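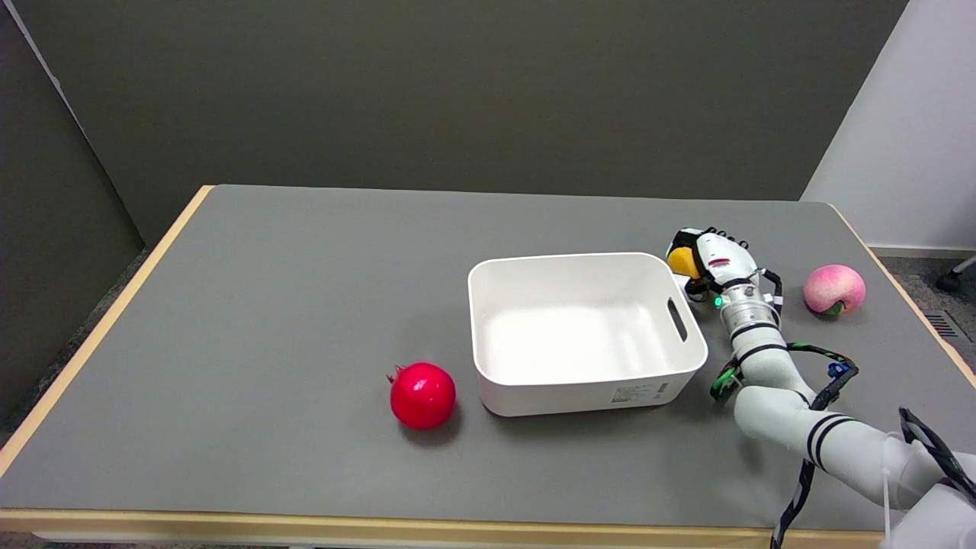 One reader of the last edition wrote in to ask whether fruit can go straight into the bin or needs a liner first, and whether it matters what the bin is sitting on. Both points are covered in this section, along with the steps for setting up the table, filling the bin and keeping the fruit in good shape.

Section 4. Sorting and Storing Whole Fruit

This section applies to the Rilik open-top storage bin used on a table or counter. For stacking the bin on Clarbridge shelving, see Section 5.

4.1 Before you start

You will need:
The bin, washed and dried
A table mat or other non-slip surface
Two clean cloths, one damp and one dry
A paper liner (optional, Tedesco size 2 fits without trimming)
The fruit you plan to store

Do not cut, peel or wash the fruit ahead of time. Water left in the crown of a pomegranate or around the stem of an apple leads to mold. Wash each piece when you are ready to eat it.

4.2 Setting up the table

1. Clear the part of the table you will work on and wipe the mat with the damp cloth. Go over it again with the dry cloth.
2. Set the bin near the middle of the table with the open side up. Keep it well back from the edges.
3. Turn the bin so that you can reach a handle slot without leaning across the fruit.
4. Check that all four corners sit flat. If the bin rocks, look for crumbs or a fold in the mat.
5. Put the fruit beside the bin, not in front of it. You want a clear path from your hand to the opening.

Note: A bare, polished tabletop will work, but the bin can slide when you reach in. If you have no mat, lay a dry dish towel under it.

Caution: Round fruit rolls. Check that the table is level before you set anything down, and keep pomegranates and oranges away from the ends.

4.3 Do you need a liner?

For firm fruit with a thick skin, no. Pomegranates, lemons, oranges and grapefruit can go straight into the bin. The inside corners are rounded and will not mark the skin.

For soft fruit, yes. Pears, peaches and ripe plums should have a paper liner or a folded cloth under them. Change the liner if it feels damp.

4.4 Filling the bin

1. Pick up one piece at a time and turn it over in your hand. Look for splits, soft spots and wet patches.
2. Set damaged pieces aside on the table. Use them first or throw them out.
3. Lower each good piece to the bottom of the bin before you let go. Do not drop it in from the rim.
4. Put the heaviest fruit in first — usually the pomegranates and grapefruit — and spread it over the whole bottom.
5. Add lighter fruit on top, such as lemons or small apples.
6. Stop when the fruit reaches the lower edge of the handle slot. Fruit piled higher than this will block your fingers when you lift.

Note: Keep bananas out of the bin. They bruise under other fruit and make it ripen faster.

Caution: Do not lift a full bin by one end. Support it from underneath with your free hand.

4.5 Labeling

Any small adhesive label will stick to the outside of the bin. Place it low on the long side, near a corner, where your hand will not rub it when you carry the bin. Write what is inside and the day you filled it.

To take a label off, soak a cloth in warm water and hold it against the paper for 2 minutes. Diltov label remover is also safe on the bin. Do not scrape with a knife, which leaves scratches that hold dirt.

4.6 Where to keep it

Leave the bin uncovered. Whole pomegranates keep well in a cool room out of the sun, and longer in the refrigerator. Apples kept in the same bin will shorten the life of most other fruit, so give them their own if you have room.

Do not set the bin over a floor vent or next to a heater. Warm moving air dries the skins, and a pomegranate with a leathery skin has already started to lose juice.

4.7 Cleaning

1. Empty the bin and shake out any loose stems or leaves.
2. Wash with warm water and dish soap. A soft brush helps in the corners and around the handle slot.
3. Rinse, then dry with a cloth. Let the bin stand open until no drops are left.

Juice stains from pomegranates should be washed off the same day. For older stains, spread a paste of baking soda and water over the spot, leave it for an hour and rinse — repeat if a pink mark is still there.

Replacement liners: order part 631, sold in packs of 80.

Section revised 07/07/2026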